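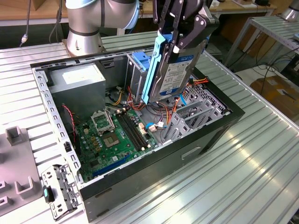
9/5/22. Banco 2, calibre Iturra de carga manual

Entró el viernes con "se adelanta un poquito". El poquito eran 447 segundos al día. Espiral magnetizada y, de propina, un pelo de gato en el volante.

Desmagnetizado y limpio. Ahora +11 s/día esfera arriba y unos 23 con la corona abajo. Amplitud floja: sospecho del muelle real, que Vicente Barrientos jura haber cambiado en diciembre. El muelle opina otra cosa.

Pedido uno a Wostel. El aceite Tiltley se acabó otra vez, misterio sin resolver. La caja no se pule: el cliente quiere conservar los arañazos y yo, mi tarde.

Pendiente: junta de la corona, prueba de estanqueidad.

Categoría: Cuaderno de taller / Relojes de pulsera

Buscar en el cuaderno... Ir

© Taller Brustar · Contacto · Volver arriba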